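Sim shoe task: the policy grabs fine, placing is where I lose it
Forum > Manipulation > Simulation and learned policies

drawerslam
Posted Monday, 9:14 am

Hi all. I've been stuck on the same thing for most of June and would love some fresh eyes. Two-arm setup in sim, task is putting shoes away in a low white shoe bench. Everything runs through Pasura (our in-house runner, it steps the sim and talks to the policy server). The policy outputs chunks of 20 actions and I execute the whole chunk before asking for a new one.

Grasping is decent. The wrist view gets really dark and really close right before contact, fingers on both sides of the sneaker and a big black hole where the foot goes, and I was sure that would wreck things. 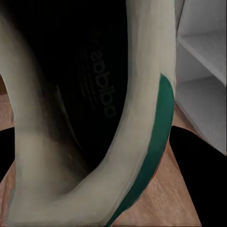
So I spent a week on brightness augmentation and got pretty much nothing for it. The failures all come later, when the shoe has to go into a compartment. The arm stalls in front of the shelf, or it goes in at a bad angle and clips the board. I trained on 250 demos. More data? Smaller chunks? Something dumber that I'm missing?

zmagsi
Posted Monday, 9:52 am

Smaller chunks, 100%. You're running 20 steps basically blind at the exact moment when a little correction matters. Execute 5, throw the rest away, re-query. We did that on Drakos and the shelf clipping mostly went away in an afternoon.
– Zarmeena Magsi

old_ik_guy
Posted Monday, 10:30 am

Gonna disagree with Zarmeena here. Short horizons gave me jitter so bad that the arm would dither in front of the target forever. If it already stalls, you'll make it stall more! I'd let the policy do the grasp and hand the insertion to a plain old planner. You know where the bench is. It's a box with two slots. Why learn that?

drawerslam
Posted Monday, 11:05 am

Because I don't get the bench pose at test time, only cameras :( Also the shoe sits differently in the gripper every time. I've got a brown slip-on held by the heel with the toe pointing straight up, and the planner would need to know that before it could do anything useful with it.
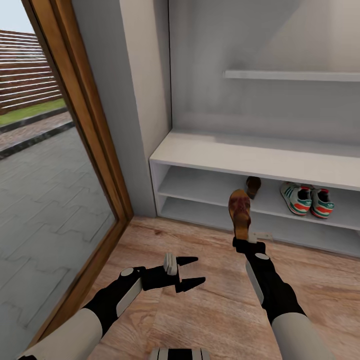
Does the policy see the wrist cameras and the head camera at the same rate?
They all come in at the same rate, but Pasura stamps the head image when it arrives and the wrist images when they're rendered, so the head view can lag a little.

zmagsi
Posted Monday, 11:20 am

Well there's your something dumber. Fix the stamps before you touch anything else. If the head view is stale you're teaching it that the shoe is somewhere it isn't.

old_ik_guy
Posted Monday, 11:41 am

OK on that one we agree. Still think the planner is the right call long term. Pridason has a pose estimator for held objects, it's slow but you only need it once per grasp.

wjadoon
Posted Monday, 1:37 pm

Waqas Jadoon here, I keep the Rero logging tool going. You can dump the chunk boundaries next to the frames and see whether the stalls line up with them. If they do, it's the chunking – if they're all over the place, look at your data. I'd go through a bunch of episodes by hand before spending compute on 1000 more demos.

drawerslam
Posted Monday, 6:48 pm

Thanks, that was super handy! I moved all the stamps to render time and logged a batch with Rero. Roughly half the stalls sit right on a chunk boundary, so I guess you both get to be partly right. Grabbed one from the approach to the lower compartment too.

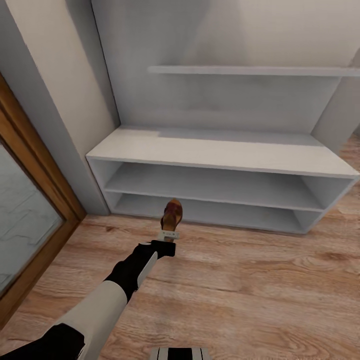 Brown shoe in the gripper, in front of the lower compartment.

I'm going to try executing 5 and blending the overlap so it doesn't get the jitters. Zarmeena, did you retrain on Drakos or only change it at inference?

zmagsi
Posted Monday, 7:03 pm

Inference only, same checkpoint. Keep the blend weights simple at first, we got fancy and regretted it.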